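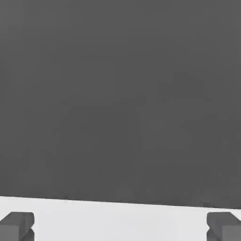

gray on gray.

ok thread. finally wore Gornus by Vakulenko for a full day instead of sniffing the cap like a coward. notes as I go, typing on the bus, sorry

2/ opening is loud. bitter orange peel, something like a struck match, then cold metal. first five minutes I thought I'd made a mistake. my coat smelled like it had opinions

3/ ten minutes in the match goes and you get wet stone + fig leaf. not fig FRUIT. the green snappy milky part. if you hated every fig you ever tried because of the coconut thing, try this one, no coconut

4/ sprayed 2. do not spray 4. I did 4 last December before a dinner and had to eat by the window

5/ lunch update — incense now. dry, not churchy. more like the drawer where somebody kept incense once. Telmo Cifuentes (runs the decant swap I'm always on about) says he gets pencil shavings here and I can't unsmell it

6/ people keep asking how it compares to Grillora. ok so. Grillora is the friendly one. same house, same woody base I think, but with pear and a soapy musk on top. I'd give Grillora to my aunt. I would not give my aunt Gornus

7/ price. yeah. it hurts. full bottle is silly money for something I'll wear maybe twice a week in cold weather. get the 8 ml travel size, it lasts longer than you'd think becuase two sprays is plenty

8/ the travel atomizer leaks a bit if it's on its side though. ask my bag. ask my library book

9/ someone in replies: "is the nose still Hanyu Liao?" yes for this one and for Traria. Grillora I don't know, the box doesn't say and the site is useless

10/ Traria btw is the one I want to talk about next. rose but with vinegar?? in a good way. like the brine off pickled beets. wore it once, on paper it was awful, on skin I kept smelling my wrist in meetings

11/ always test on skin. paper strips lie about musks. the strip of Gornus on my desk smells of nothing but orange and I've had it there since breakfast

12/ 4pm. still going. quieter, close to the skin, a bit salty. the metal comes back when I'm warm, noticed it running for the train. kind of love that

13/ stuff I don't love — there's a patch in the middle, after the fig and before the incense really gets there, where it goes flat and a bit laundry. half an hour maybe. could be my skin, I eat up anything green

14/ to the person who asked if the number on the bottle is the batch: mine says 1743, Telmo's says 1348 and he swears his is smokier. we swapped a ml each. his IS smokier. could be age, could be he keeps his on top of the radiator (Telmo stop)

15/ so if you're blind buying, which don't, but if you are — ask the seller for the batch and how it was stored. a cupboard is fine. a bathroom shelf is not fine I don't care how nice it looks

16/ can a person layer it? tried Gornus over plain unscented lotion, good, lasts longer. tried it over Grillora, bad, the pear went to nail polish. washed my arm in a train station sink

17/ evening. took the scarf off and there's the fig leaf again, clear as anythign, on the wool. fabric holds the top way better than I do. going to spray the scarf only tomorrow and see

18/ would I buy a full bottle. no. would I buy a second travel size when this runs out. yes already looking

19/ Traria thread when the sample gets here. if you've got a spare ml of the older batch of Gornus my dms are open, can trade Grillora, I have too much Grillora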